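Unit Price Labels Stop Short of Multipacks

Ragnheiður Holst
January 27, 2022

Unit pricing works well for flour. The shelf label gives a price per pound, the shopper compares two labels, and the math is done. It works badly for anything sold as a bag of small packets.

In December I checked 109 shelf labels at the Mesa and Bilside stores. Of the multipack labels, 19 gave a price per packet with no weight at all. A price per packet is useless when one brand fills its packets with twice as much food as the next -- and the packets look the same size from the outside.

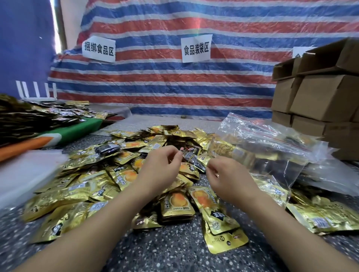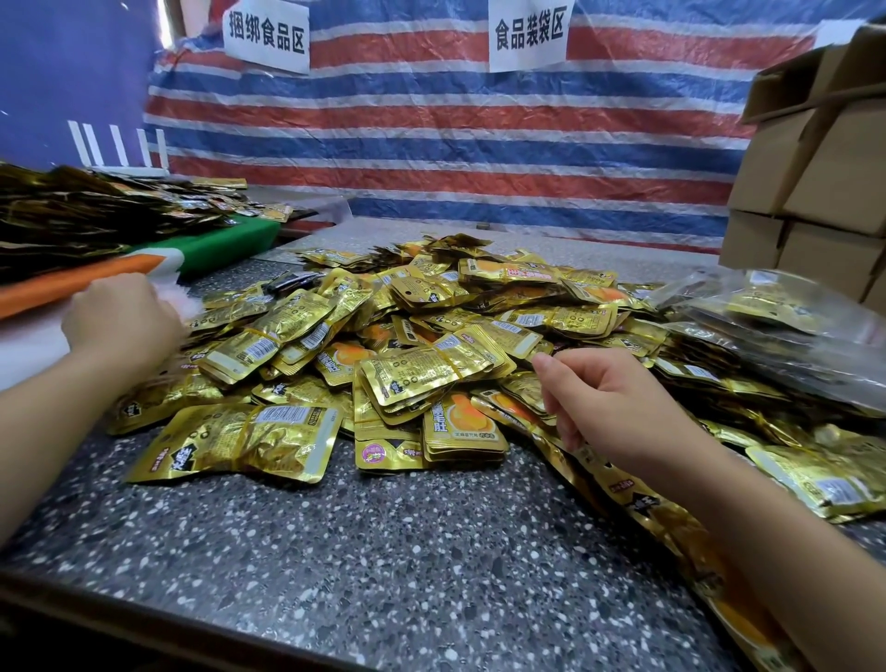
Small foil snack packets, heaped on a speckled tabletop.

The usual objection is cost. Stores say relabeling takes staff hours, and I accept that it does. But the net weight is already in the price file, and dividing by it is one line of code. Bilside changed 14 of its labels within 2 days of my asking.

My proposal is narrow. Any item sold by the bag or bundle should show price per ounce of contents, in the same type size as the total price. Count can stay on the label as a second figure. Loose items at the register should follow the same rule, with the weight posted on the bin.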